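Bin Sorting, Session 4: Your First Full Picking Run
Florgate Robotics Club, updated 2022-11-08

By now your team has the arm homed and the gripper opening and closing on command. Time for the fun part: getting it to pick things out of the bin all by itself!

Start small. Put a few mixed objects in the front compartment and leave the back one clear. Toy blocks are great first targets, and anything shiny or crinkly will give your detector a real workout. Open Jistora, load your team's profile and set the arm speed to 30 percent. Check that the clamps are tight before you hit Run.

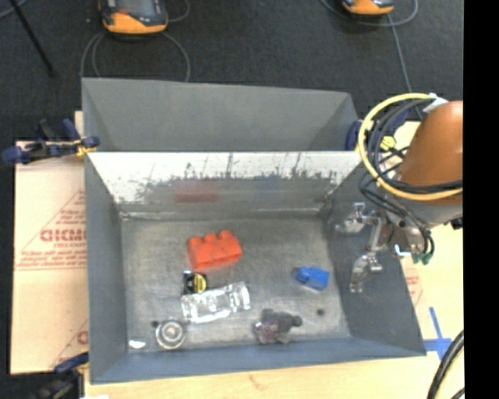
Keep the approach height generous on your first tries. The divider is easy to bump when the wrist swings across, and a bumped bin means redoing the calibration. Once three picks in a row go cleanly, drop the height a little and try again.

Log every attempt, misses included. The Dronis round gives each team 27 attempts, and your log will show you which objects need more practice. Flat, clear things are tough, so try coming in at an angle and closing slowly.

When you're done, park the arm, save the log under your team name and switch off the controller.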